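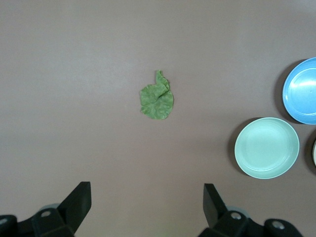 A leaf and plates on the table, with the gripper open. Table clearing is one of the chores in the study.

Call for participants: Can a machine clear your table yet?

Sostura is looking for adults to take part in a paid study on household and shop-floor chores. We want to compare how people and robot arms do the same small jobs, and we want people who do those jobs often to tell us what counts as done.

Posted 4/29/22. Applications stay open until all places are filled.

What the study is about

The short answer to whether machines can do chores yet is "some of them, slowly, if the table is set up for it." A two-finger gripper can move a block from one spot to another all day. A leaf of lettuce is harder. It folds, it tears, and it never lies the same way twice. A plate has a low rim that is easy for a person to get a thumb under and awkward for two flat fingertips. Put food scraps and dishes on one table and the machine also has to decide which goes where.

Our first round ended in December. It covered 1,124 attempts at simple chores by the robot arm. Many of the failures were things the engineers had not thought to look for. A plate was put down on top of a fork. A cloth was folded neatly with the dirty side out. People who clean, cook or stock shelves spotted these at once. For the second round we want more of those people involved from the start.

What you will do

You will come to our workshop in the Landov building for two visits of three hours each.

On the first visit you will do a set of chores yourself at a table: clearing plates, sorting food scraps, folding small towels, packing a carton, and putting items back on a shelf. We record your hands and the tabletop. We do not record your face. Work at your normal speed.

On the second visit you will watch the robot arm try the same chores and score each attempt on a paper sheet. You will also get a turn at guiding the arm with a hand controller. No experience is needed and most people get the hang of it in one session. Expect it to be slow.

Who can apply

You must be 18 or older and able to stand or sit at a work table for up to 40 minutes at a time, with breaks. You need to be comfortable reading instructions in English. Left-handed people are very welcome, as we had too few in the first round.

We would especially like to hear from people who work or have worked in kitchens, hotels, laundries, care homes, grocery stores or packing rooms. People who do most of the housework at home count too.

Please do not apply if you work for a company that makes or sells robots, or if you took part in the first round.

Places and pay

There are 138 places. Pay is the same for everyone and is sent by bank transfer after the second visit. If you stop after the first visit you will be paid for that one. Bus fare and parking are covered if you bring the receipt. The exact rate is in the information sheet, which we send to everyone who asks for it before they sign anything.

Safety and privacy

The arm moves at low speed and has a stop button within your reach at all times. A staff member is in the room during both visits. Please wear closed shoes and take off rings and bracelets before using the controller. Tell us about any food allergies.

Recordings are stored under a number in place of your name. You can ask us to delete yours up to 30 days after your second visit. The recordings will be used to train and test the arm, and short clips may be shown at technical meetings. If you do not want your clips shown, there is a box for that on the consent form and it does not affect your place.

How to apply

Ask for an application form at the Landov front desk or write to Halfdan Steinarsdóttir, Participant Office, Sostura. Include your name, a phone number, the kind of chores you do most, and the times you could come in. We answer every application, usually within two weeks.

Questions about the arm or the tasks can go to Damian Koller, who runs the workshop. The entrance is on the parking lot side, and there is a ramp.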